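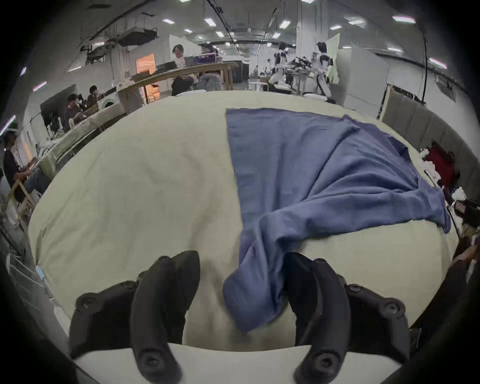

Blue cloth on the table.

Tuvness Residents' Association
Minutes of the October meeting, shared laundry room

Present: Luuk Dierckx (chair), Griet Vermeulen, Evelien Verhoeven, Godelieve Verbruggen, Kinga Virág (minutes)
Started 7 p.m.

1. Last minutes
Approved, with one change. Godelieve did not "agree" to the new dryer timer. She said she would put up with it until someone showed her it saved money. So far she has seen nothing. Minutes corrected.

2. The Sellden proposal
Luuk went over the offer from Sellden to take out our washers and dryers and put in their own, paid for through a phone app. Sellden says the change would cost us nothing and would save the building 2,000 dollars a year.

Griet asked where the 2,000 came from. Luuk said it was in the brochure. Griet said she had read the brochure twice and the number is on the front page and nowhere else. It does not say whether it is water, power or repairs, or what size of building they had in mind.

Evelien asked what a wash would cost. The offer says "competitive pricing, reviewed regularly." Evelien took this to mean it goes up. Luuk thought it could also go down. Has anyone ever seen a laundry price go down? No one present had.

Godelieve asked what happens to people without a smartphone. Luuk read out the answer from Sellden, which was that a card "may be available in some locations." She asked that the words be put in the minutes exactly, and they have been.

Griet pointed out that the contract runs for seven years and there is a fee of 400 dollars per machine to get out early. Luuk said he had not noticed the fee. It is on the last page, under Other.

Decided: no vote tonight. Luuk will write to Sellden and ask for (a) how the savings were worked out, (b) the price per wash for the whole contract, (c) a plain yes or no on the card. If the reply is another brochure, the item is dropped.

3. Repairs to the present machines
The second washer still stops in mid-cycle. Prins came to look at it, charged 50 dollars for the visit and wrote "no fault found." Evelien had a full load sitting in water the same evening. Griet wondered whether the man from Prins had turned it on. Luuk said the form has a box for that and the box is ticked. Griet said she could tick a box too.

Decided: Kinga to ask Prins for a second visit at no charge, and to be there for a complete cycle this time.

4. Detergent
The notice from Baler about their cold water powder was passed around. Luuk would like to buy it in bulk for everyone. Evelien has tried it on towels and could not see any difference from what she uses now, apart from the smell, which she did not like. Godelieve does not want to pay for other people's soap. Luuk said the cost would be shared fairly. She asked how, given that one household washes daily and she washes every other week. Luuk will think about it.

No decision.

5. Items left behind
Griet suggested a shelf. Evelien said we had a shelf, and it filled up with single socks and stayed that way until it was taken down. Luuk suggested a sign. Kinga noted that there are three signs already and one of them asks people to read the other two.

Decided: things left behind go on a shelf again, on trial, and anything still there at the next meeting is given away. Godelieve voted against and expects to be proved right.

6. Any other business
The light by the door flickers. Luuk has reported it. Griet asked when, and Luuk said he would report it again.

Closed 8:40 p.m.

Open actions
Luuk: letter to Sellden, light by the door
Kinga: Prins
Griet: shelf
Next meeting to be set once Sellden has answered, or by Luuk if they don't.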